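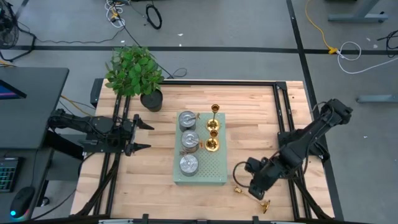

Gridlow Two-Arm Collection Bench

The Gridlow is a tabletop station for recording demonstrations with two robot arms, built for labs and small teams who need a lot of good examples of ordinary handling tasks and would like to spend their days collecting them, instead of rebuilding the table every time somebody bumps it. We put the first one together for our own use at Urcombe, liked it far more than the mess of clamps it replaced, and have been selling it to other people ever since they started asking.

If you're training a policy from demonstrations, you already know how much of the work is plain housekeeping. The objects have to go back where they belong, the arms have to start from a sensible place, and whoever is driving has to be comfortable enough to do the same small job again after lunch with the same care. We've tried to make all of that a little gentler on people.

What you get

The bench itself is a butcher-block top with a black aluminum extrusion frame, and the two arms mount facing each other from the left and right ends. Each arm carries a two-finger gripper. We went with real wood for the top (we did try a painted one, and everyone hated it) and it stands up nicely to metal things being set down on it all day long.

In the middle goes the perforated board, in our pale sage green. It sits lengthwise between the arms so both of them can work over it, and the grid of holes gives you something to go by when you're writing down a layout. We're fond of the color! It's easy on the eyes over a long session, and we've kept it the same on every board we make so that a replacement won't suddenly look different in your recordings.

The Serkex recording software comes with the bench. It saves the arm positions, the gripper openings and the camera streams together, with a task name and a note from the operator on every episode. You can mark an episode good, bad or "keep, but look at this," and that last button gets used a great deal more than we expected when Hicham Bouzid talked us into adding it.

The candlestick and tin task set

Most people who order a Gridlow ask us what they should collect first, and for a good while now our answer has been candlesticks and tins. The set has three round silver metal tins with lids and three gold-colored candlesticks, and it makes for a surprisingly rich set of practice tasks. The tins are squat, shiny and forgiving. The candlesticks have a slim stem, a cup at the top and a wide round foot, so there's a real choice to be made about where to take hold of them, and your operators will all make it a bit differently, and you want that variety in your data.
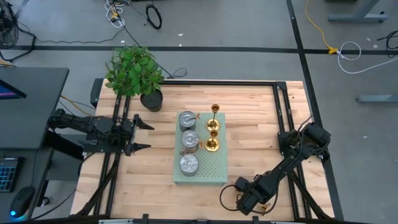 A good layout to begin with has the tins in a column down the left half of the board and two candlesticks on the right, one behind the other, with the third one left off the board within reach of the right arm. Ask your operator to bring it over and stand it up with its partners. Lay it on its side for some episodes and turn it a different way each time, because a stem pointing at the gripper and a stem pointing away from it call for quite different approaches. The polished surfaces are part of the point as well. Reflections move as the arms move, and a model that has only ever looked at matte blocks tends to have a hard time with that.

Our own reference collection for this set runs to 3,228 episodes, and every bench ships with a copy of it. Kenna Menzies and Lahcen Ragab drove most of those between them, and their notes are included just as they typed them, grumbles and all. We thought about tidying them up and decided they were more useful the way they were.

How many episodes will you need?

It depends on the task, and we'd be wary of anybody who gave you one number for everything. For a single new layout we suggest starting with 100 episodes, training on those, and watching what goes wrong before you collect any more. Ismail Hamdy, who looks after customer setups here, is happy to go through your first batch with you over a call, and he has saved more than one team from recording the same mistake for a month.

Good to know before ordering

The bench ships in 2 crates. Please leave walking space on all sides, and give some thought to where your cables will run before the arms go on.

The operator's desk, computer and monitor are not included.

Replacement gripper fingers and extra boards can be ordered separately, as can the Nasr lid set, which adds more tins for open-and-close tasks.

Benches ordered now leave our shop in 28 days. Orders for more than one bench take longer, so write to Abdelilah Soliman at the sales desk and he'll work out a delivery plan with you.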